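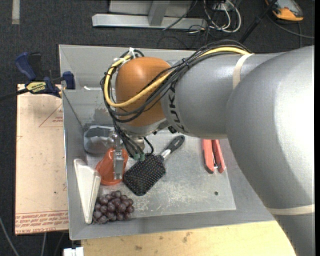 Putting on the practice green: changes from April

The practice putting green at Rarnonholm has been relaid and is open again. The back third had been slow and bumpy for two seasons, and the work took in the whole surface so that it would roll the same from one side to the other. It now runs at close to the pace of the greens on the course. Members who have got used to giving it a good knock on the old green will find themselves well past the hole for the first week or so.

There are 17 holes cut at present. We will go down to nine over the winter and move them more often. Please putt to the holes and not to tees pushed into the turf. The new surface marks easily and the small holes take a long time to close up. Chipping is not allowed on this green. The chipping area behind the fifth tee is open every day until dusk.

Putter fitting

The shop has taken on a small range of putters from Ellska and Iment, and both makes can be tried on the green before you buy. Leave a bag tag at the counter and bring the putter back within the hour.

The Ellska range has three heads, two blades and a mid-mallet. The blades have a fair amount of toe hang and will suit players whose stroke opens and closes. The mid-mallet is close to face balanced and is the easiest of the three to line up, with a single long line on top. The face is milled and feels firm. Anyone who plays a hard ball may find it a bit clicky.

Iment make only mallets. They are heavier than most of us are used to, and the insert is soft, so the ball comes off quietly and a little slower. On our greens that is no bad thing in July, but it can leave you short in the wet months. The grip supplied is thick. The shop can swap it for a standard one while you wait, and there is no charge for the fitting if the putter was bought here.

Length matters more than the name on the head. A lot of golfers are using a putter that is too long for them, usually because 35 inches was what was on the rack. If the end of the grip catches your jumper, or the toe of the putter sits up in the air at address, it is worth having it looked at. Cutting a putter down makes the head feel lighter, and the shop keeps weights for the models that take them. Bring your own putter, whatever its age.

A fitting takes half an hour. It covers length, lie, and how much the face turns through the stroke, and you will be asked to hit putts from five feet, 15 feet and the far side of the green. Bring the ball you normally play. Slots are on weekday afternoons and must be booked through the shop.

Bennani Salver

The Bennani Salver will be played on Thu 12 September over 18 holes, followed by a putting round on the practice green. This is a change from previous years, when the putting was done first and groups were held up on the opening tee.

The putting round counts towards the Salver as before. Each player putts the full set of holes once, and the total is added to the net score. Ties are settled on the putting score, then on the last nine holes of the course. Players may not practise on the green between finishing their round and starting the putting. The nets are open for anyone who wants to keep warm.

Entry is limited to 22 pairs. Put both names on the sheet in the locker room corridor, with handicap indexes, and pay at the shop. A single name on the sheet does not hold a place. Visitors may enter as the partner of a member.

The entry fee includes soup and a roll at the turn and a meal afterwards. Please write any dietary needs on the sheet next to your name.

Green fund

The fund for the relaying closed with £1387 in hand after the turf and the contractor were paid. This will go towards a second irrigation head on the north side, where the slope dries out first. Until it is fitted that side will be watered by hand in the early morning, and the green may be closed for a short time before eight. A board will be put out on the path when it is.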